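4.2 Sorting and carrying

Most households in the Wendance sample did not wash by the full load. Of the 66 homes that kept a diary through October, 28 ran the machine at least once for a single item, usually a work shirt or a school jumper needed the next morning. The meter readings agree with the diaries on this point, though short cycles were harder to pick out in homes with older wiring. Containers mattered more than we had expected. Where clothes were carried to the machine in a small basket (Figure 3), people tended to wash whatever was in it – large hampers were left until full.

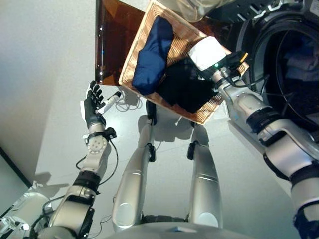
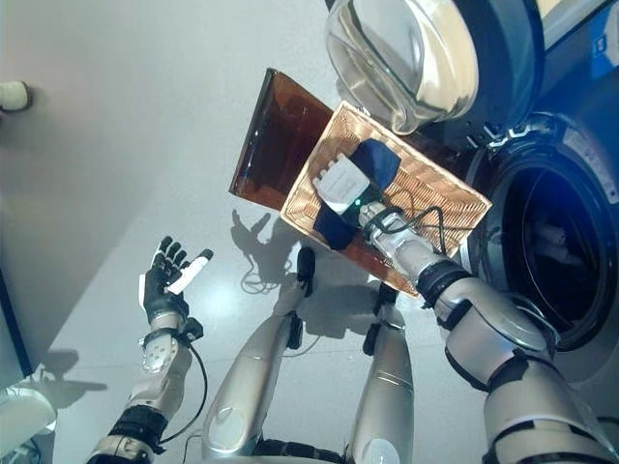
Figure 3. Navy blue cloth in a woven basket near a front-loading washing machine, two views.

Delia Stoica, commenting on an earlier draft, objected that basket size may simply follow household size, and that a person living alone has little reason to own a hamper. We reran the comparison using only homes with 2 adults and no children. The difference narrowed but remained, at some 90 litres of water a month. Floor area had no clear effect. Colour sorting was reported less often than in the Kuvilitz survey, and mostly by respondents who dried their washing outdoors.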